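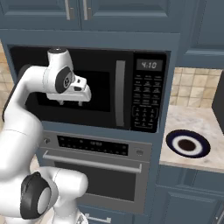 # Zumel hand controller, with the Diller kitchen pack

Reviewed by Nyokabi Nyaga, 26 January 2021

The Zumel is a desk-mounted hand controller for driving a robot arm. You hold a grip on the end of a short jointed stalk, move it, and the arm on screen or on the bench moves its hand the same way. A trigger under the first finger opens and closes the gripper. Hullier sells it to teaching departments and small workshops that want to record a person doing a task and then train a robot on the recordings.

I bought one for our college workshop, where we had been using a games pad and, before that, pushing the arm by hand. The price was £1000 with the Diller kitchen pack included. I have used it mostly in simulation, and that is what this review covers. There is a short section on the real arm further down.

## What comes with it

The controller, a clamp for the edge of a desk, a USB lead, a foot switch and a printed card with the button layout. The software is a download. The Diller pack is a set of simulated kitchens with a seven-joint arm already placed in them, and a list of tasks for each one: open the microwave, close the microwave, turn an oven knob, pull a drawer, move a plate from the counter.

The clamp is good. It took our thick bench top without a packing piece and hasn't slipped. The foot switch is light and slides away on a hard floor, so ours is now held down with carpet tape. The lead is too short for a computer that stands on the floor.

## Setting up

The installer ran without trouble on our newer computer. On the older one it stopped with a message about the graphics driver, and I had to update that before it would start. After that you hold the controller at its rest position, press the foot switch, and follow the prompts to move it left, right, up and down. This has to be done each time the software is opened. It's quick, but I would like it to remember.

The manual is 33 pages long and most of it is about file formats. The part on how to hold the thing and where to sit is half a page. New users need that half page more than they need the rest, and I ended up writing my own sheet for the students.

## Driving the arm

The motion is smooth. There is a small delay, which you stop noticing after a few goes. The foot switch works as a clutch: keep it pressed and the arm follows you, let it up and the arm stays put while you bring your hand back to a comfortable place. People who have used a mouse on a small mat pick this up straight away. Others forget, run out of reach halfway through a task and finish with their elbow in the air.

Turning the wrist is the hardest part. With the games pad you did it one direction at a time, which was slow but you knew what you were getting. With the Zumel the wrist follows yours, and yours is never as level as you think. There is a setting that locks the gripper pointing straight down, and I leave it on for anything that starts from above. It comes off for door handles.

The trigger is only open or closed. For the kitchen tasks that doesn't matter much. For anything soft, or thin, I would want something in between.

## The microwave task

I will go through this one in some detail as it is the task we have recorded most.

The kitchen we use has blue cabinets, with a black microwave built in above a steel oven. The microwave handle is a long upright bar between the door window and the control panel. The arm comes in from the left. You start with the gripper out in front of the door, fingers down, to the left of the handle. From there you have to bring the hand across, turn it so that the fingers go either side of the bar, close, and pull.

The pull is where most bad recordings come from. A door swings in an arc and beginners pull straight back. In the simulator the fingers then slide along the handle or come off it, and the door stops part of the way open. The cure is to let the hand travel sideways with the door as it comes. I tell students to think of a cupboard at home and watch their own hand open it.

The second problem is the arm itself. It is a bulky thing and from the default view it hides a fair part of the appliances, the lower left of the oven especially. You can't see what the elbow is up to when you are watching the fingers. Hamisi Ondieki, who teaches the other half of the course with me, had several recordings in which the door opened perfectly well and the middle of the arm was pressed against the oven the whole time. The software does not warn you. There is a contact display, but it is off by default and lives two menus down, under "Debug". Turn it on.

You can add a second view in a corner of the screen, from the gripper. We all use it. It helps a great deal with lining up on the handle and it is no use at all during the pull, when it shows mostly door.

## Moving the plate

The plate task is easier to understand and, I found, harder to do well. The plate is on the counter to the right of the appliances, close in beside the cabinet column. The arm has to get over to it without catching the oven or microwave handle on the way, and then take the rim with one finger inside and one outside. Come down too far and you push the plate along the worktop. Go in at a slant and it tips.

Go high first, then across, then down. Everyone who tries to go straight there hits something. If I were starting a new group I would still give them the plate before the microwave, as a knocked plate is obvious and they learn to slow down.

## Recording and playing back

One press of the side button starts a recording and a second press ends it. You are then asked to keep it or throw it away. I like this. With our old set-up everything was kept and somebody had to go through it later.

Playback is good too. You can scrub along the recording, look at it from another side, and trim the start and the end. Trimming matters. Most people sit still for a moment after pressing the button, and if you leave that in, the trained arm learns to sit still as well.

What you can't do is cut a piece out of the middle. A small fumble halfway through means doing the whole thing again or living with it. We now keep a few fumbles on purpose, so long as the person recovers and finishes the job, and put them in a separate folder.

Over the term we kept 92 recordings of the microwave task, from several people. The arm trained on them opens the door more often than not when it starts from a place near where we started. Move the start well off to one side and it gets lost. That is down to what we recorded and I don't hold it against the controller.

## On the real arm

The same controller drives the arm in our workshop through an extra program from Hullier. It works, but the default speed is far too high for a room with students in it. Set the limit down before you touch the foot switch, and keep someone at the stop button. There is no feel through the grip of any kind, so when the real gripper meets something hard you find out by looking.

For a simple reach and grasp on the bench I still prefer to take hold of the arm and move it by hand. You can feel the joints and you can't do anything sudden. The trouble is that your own body gets in the way of the cameras, and there is no taking hold of an arm on a screen. For simulation the Zumel is much the better way.

## Support

I wrote to Hullier 2 times. The first question, about the driver, was answered the next morning with clear steps. The second was to ask if left-handed use was planned. The grip is shaped for the right hand, and a left-handed student of ours found it sore after a short session. The answer was that they hope to offer a left grip in July. I will believe that when it arrives.

## Good points

- Smooth motion and a clutch that is easy to learn
- Keep-or-discard prompt after each recording
- Kitchen pack has enough tasks in it for a full term
- Solid clamp

## Bad points

- Right-handed only for now
- Contact display hidden away and off by default
- No cutting from the middle of a recording
- Short lead, sliding foot switch
- Manual says little about using the controller

## Would I buy it again?

Yes, for a workshop where several people will be recording and most of it is done in simulation. For one person with one arm on a bench, the price is hard to justify - a games pad and some patience will get you a long way. If you already have a controller you're happy with, ask Hullier about the Diller pack by itself. They sold a copy that way to Hamisi for his own computer, and it runs with his old pad, though the wrist lock has to be set from the keyboard.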